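How to Budget for a Simulation Workstation Before You Buy a Home Robot

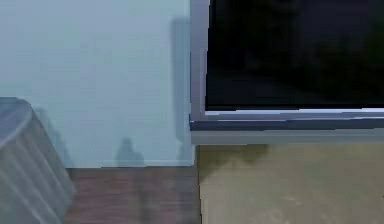
A simulated living room, where the wood floor meets the carpet below the TV or monitor.

By Nélida Fuentealba
Updated May 17, 2020

This guide is for small teams that want to work on indoor mobile robots and have to put a number on paper before anyone lets them order anything. It covers the simulation side first, then the real machine, then the costs that get left out of most first drafts. I wrote it after doing the exercise for our group in Salinas, where the first budget I turned in was short by a third.

You will need a spreadsheet, a floor plan of the space you care about, and an afternoon.

Step 1: Write down the task before you open a catalog

Put one sentence at the top of the sheet. Ours said: "Drive from any room to any other room in a furnished apartment without a map made by hand." That sentence decided most of what we bought. There is no arm in it, so we did not price arms. There are furnished rooms in it, so we needed indoor scenes with clutter, screens and more than one kind of floor.

If your sentence has the word "and" in it more than once, split it into two projects and budget for the first one only.

Step 2: List what the simulator has to show

Go through your floor plan and note the things that give a robot trouble. For indoor driving, the usual list is:

Changes in flooring, such as wood to carpet
Dark or shiny surfaces, including TV screens that are turned off
Ledges and overhangs close to the floor
Narrow gaps beside furniture
Small objects that stand against a wall

Now check any scene set you plan to use against that list. Load a few rooms and look at them from the height your robot's camera will have. The living room at the top of this page covers the first three items in one view. Its edges are a little jagged along the TV and the ledge, and for our task that was good enough. If you plan to train a system to read labels or find small items on a shelf, look harder at this before you pay for a license.

Write down the picture quality you need in plain terms. "Can tell carpet from wood" is a useful requirement. "Realistic" will only start an argument later.

Step 3: Price the workstation

Simulation will use whatever graphics memory you give it. Start with the number of scenes you want to run at the same time and work back from there.

We planned on 5 scenes running at once on one machine. I asked for two quotes, one from Himov and one from a local builder. The Himov quote was higher but included on-site repair, and we took it. A machine that sits in a box for three weeks in March waiting for a power supply costs more than the difference, and that had happened to us before.

Lines to include:

Graphics card, with the memory size written out
Main memory and processor
Fast storage for scene files
Separate storage for recorded runs
Battery backup
Warranty, as its own line

Recorded runs fill disks quickly. We set aside 700 gigabytes for the first project and used it up before the second round of tests. Double whatever you think you need, or decide in advance which runs get deleted and who does the deleting.

Step 4: Decide whether to buy or rent

Renting computer time makes sense if your work comes in bursts. Buying makes sense if the machine will be busy most nights. To find out which you are, estimate your hours honestly for three months and multiply by the hourly rate you were quoted. Our estimate came to 639 hours. At the rate we had, buying came out ahead, though not by a lot. A team with half our hours should rent.

Remember that rented storage keeps billing after the computing stops.

Step 5: Price the robot, even if you will not buy it yet

Get a quote now anyway. The robot's size, camera height and wheel type all have to be set in the simulator, and you want those numbers to come from a machine you can get later. We chose the Sodoren base and set the simulated one to match its data sheet. Choosing late would have meant changing the camera height and repeating most of the runs.

Ask the seller for these in writing:

Base width, including bumpers
Camera height and viewing angle
The tallest floor edge it can cross
Run time on one charge with the computer attached
Price and lead time for a spare battery
Price of a spare set of wheels

The floor edge figure matters more than it looks on the sheet. In simulation, going from wood to carpet may be nothing more than a change of color unless someone has set the height and grip of each surface. A real base can slow down or turn slightly at the same spot. Find out what your simulator does there, and leave money for a physical test strip. Ours is a carpet remnant and a few boards, and it was the cheapest line in the budget.

Step 6: Add the lines that get forgotten

Staff time is the big one. Setting up scenes, fixing floor surfaces and checking results took us longer than the shipping time on the workstation. Put it in as hours, even if your office does not bill for it internally.

Then add:

Software licenses, with renewal dates
Shipping and any import charges
Electrical work, if the room needs a new circuit
Cooling – a loaded workstation will heat a small office
Training for a second person

We track licenses in Skevent, but a page in the same spreadsheet would do the job.

Step 7: Set aside a reserve

Add 20 percent on top of the total. Keep it as one line with its own name. If you spread it through the other lines, it will be trimmed away one line at a time during review.

Step 8: Put the purchases in order

Order the workstation first. Set up the scenes and run the simple version of your task. Order the robot when the simulated one can get through your test rooms reliably, and place that order early enough to allow for the lead time you were quoted. Spare batteries go on the same order as the robot – ours were quoted later at a higher price.

Keep the quotes in the same folder as the budget, with their expiration dates in the file names. Two of mine ran out before the budget was signed, and I had to ask for both again.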